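Home | Talks | Handouts | Contact
Last updated: 27 April 2024

Sorting at the Kitchen Table: speaker notes, Tilto parents' evening

Welcome everyone in and let them find the coffee first. Slide 4 can stay up while they settle (it's only the title again, I never did fix that).

Start with the story of my own pantry in November, and how much a child of three will happily put into a bag if you just leave it open on the floor. Then on to the game itself. You need a paper bag, a bit of tape, some play food and something that's plainly trash. Roll the rim down so little hands can reach in, and tape the folds. Ask "Do we keep it, or toss it?" and wait, longer than feels comfortable!

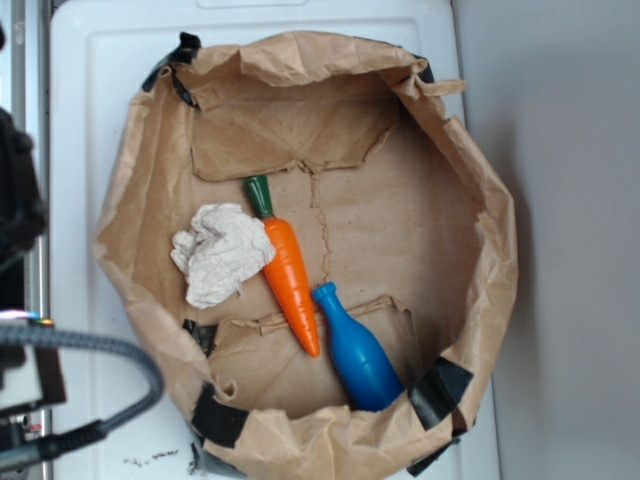

Slide 12: bag with rolled rim, toy carrot, blue toy bottle, crumpled paper.

Pause for questions, then pass the handouts along the rows.

Related:
Toy Shelves at Ovedetti
Lunch Packing with Toddlers
The Agudelo Rag Basket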